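Reading Out Loud with Remedios Sebastian

If your kids groan when a chapter ends, you may already know Remedios Sebastian. Her new read-aloud novel, The Ferryman of Musov, came out in June, and my two (six and nine) have asked for it every single night. So I was thrilled when she agreed to talk with me, and we ended up chatting for most of a morning!

The book follows a girl named Dimaculangan, Dima for short, who takes over her uncle's ferry on the river at Musov and finds out that the passengers pay in stories. It runs to 258 pages and has 26 chapters, one for each letter of the alphabet, and yes, the X chapter is wonderful.

"X nearly finished me," Remedios told me, laughing. "I had a xylophone in there for a year. My editor kept writing 'really?' in the margin. Then I thought, what if X is just the mark on the map? After that it took me two afternoons."

She writes everything to be heard. Before a chapter goes to her editor at Skomon, she reads it to the second graders in Emcombe, where she used to teach, and she keeps a pencil behind her ear the whole time. "When they start picking at the carpet, I put a line next to that paragraph. I don't even have to ask them anything. One chapter had so many lines that I threw it out and started over."

I asked how long the chapters are meant to take, since ours always seem to land right at the edge of bedtime. She aims for twelve minutes, she said, and she times herself with voices and without.

The pictures are by Rogelio Mangubat, and they deserve a whole post of their own. He drew around 200 sketches for the book and 83 made it in, most of them tucked into the margins. "He put a heron on nearly every spread and didn't tell me," Remedios said. "A boy in Emcombe found it first. I'd read those proofs four times!"

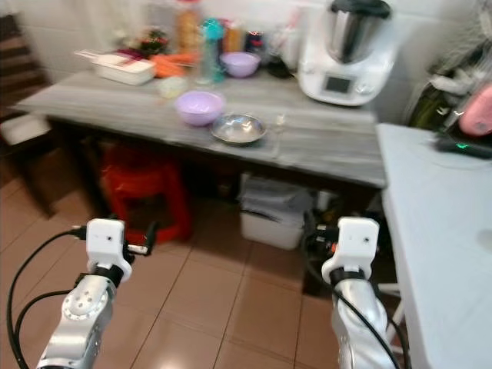
We talked for a while about families who feel shy reading aloud, and I loved her answer. "Do one voice. Pick the grumpiest person in the book and do only that one. The kids will beg you for the grumpy one, and by chapter five you'll be doing the goat too."

She also likes letting children interrupt. My nine-year-old stops me constantly, so I was happy to hear it. "If they're arguing with Dima, they're in the boat," she said. "Let them argue. The page can wait."

As for what's next, she's three chapters into a second Musov book, told this time by the uncle. She wouldn't give me the title, but she did promise there's more of the goat.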